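Kameravergleich auf Asphalt: Plundano und Josov treten im Wohngebiet gegeneinander an

Irkumcombe, im Dezember – Wir haben es endlich getan! Nach langem Hin und Her am Schreibtisch (und einer Excel-Tabelle, für die ich mich ein bisschen schäme) haben wir unsere beiden Kameramodule für den Fahrroboter Ngcobo auf die Straße geschickt. Plundano ist das Modul, das viele von euch schon kennen, Josov ist der Neuzugang mit dem überarbeiteten Controller. Ich durfte den Vergleich leiten und schreibe deshalb auch diese Mitteilung, also bitte nicht wundern, wenn sie etwas persönlicher klingt als sonst.

Gefahren sind wir im Wohngebiet. Breite Fahrbahn, keine aufgemalten Linien, an denen sich die Software entlanghangeln könnte, dafür Bordstein, Rasen und große Bäume.
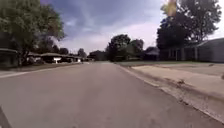

Bordsteinkante und heller Gehweg auf der rechten Seite, darüber dichte Wolken.

Insgesamt kamen 32 Durchläufe zusammen, aus denen wir 252 kurze Sequenzen ausgewertet haben. Uns ging es vor allem um zwei Dinge: Wie sauber erkennt der Controller den Fahrbahnrand, und was bleibt davon übrig, wenn Licht und Bewegung gegen ihn arbeiten? Beim Rand lagen beide Module dichter beieinander, als ich gewettet hätte (ein Mittagessen ging an die Kollegen aus der Software). Spannend wurde es bei Bewegungsunschärfe und grellem Himmel, denn da verschwimmen helle Flecken auf dem Asphalt schnell zu etwas, das der Controller für eine Markierung hält.

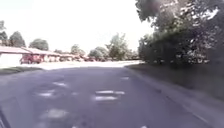

Starke Unschärfe, heller Himmel: weißliche Flecken auf der Fahrbahn, dahinter ein rotes Fahrzeug.

In unserer Auswertung meldete Plundano 154 falsche Markierungen, Josov kam auf 73. Das freut uns riesig! Gewonnen ist damit aber noch nicht alles. Josov braucht nach einem Wechsel von Schatten in Sonne länger, bis die Belichtung wieder stimmt, und das nervt mich ehrlich gesagt mehr als den Rest des Teams. An der Regelung sitzen wir gerade.

Auch Gegenlicht über den Dächern haben wir uns angesehen, und natürlich Kleinkram auf dem Asphalt. Ein dünner, dunkler Strich kurz vor dem Bordstein kann ein Ast sein oder bloß ein Schatten, und genau solche Fälle sortieren wir jetzt von Hand nach.

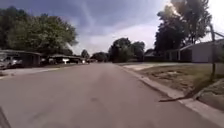
Wie es weitergeht

Ngcobo behält vorerst die Halterung für beide Module, damit wir ohne großen Umbau wechseln können. Der nächste Vergleich nimmt sich den Controller allein vor: gleiche Kamera, zwei Firmwarestände, gleiche Strecke. Besonders neugierig bin ich auf geflickten Asphalt mit dunklen Teernähten und auf die fast schwarzen Schatten unter Carportdächern. 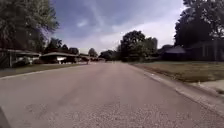 Lässt sich Josov in einen vorhandenen Ngcobo einbauen?
Der Anschluss ist derselbe wie bei Plundano, ihr braucht nur die neue Firmware und eine frische Kalibrierung. Plant dafür einen ruhigen Vormittag ein.

Wer die Auswertung haben möchte, meldet sich bitte bei unserer Pressestelle in Irkumcombe. Dienstags erreicht ihr dort meistens mich.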